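Celeteo Container and Tray Trial: Progress Report
Prepared by Noémie Dhillon for Woldegiorgis, Tue 27 September

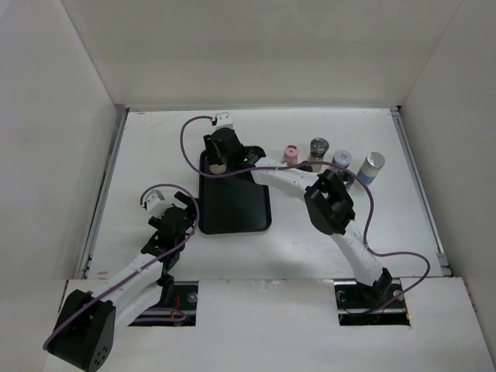
1. Work completed
The table layout is set. The black tray lies lengthwise from back to front, slightly left of center, with the containers grouped to its right. Small items are placed at the rear of the tray first. We logged 61 placements against a target of 60.

2. Open items
Tray position is not yet marked on the white tabletop. Festow has quoted 13 days for replacement containers.

3. Next period
Marking and a repeat of the placement series in October. No change to the budget is requested.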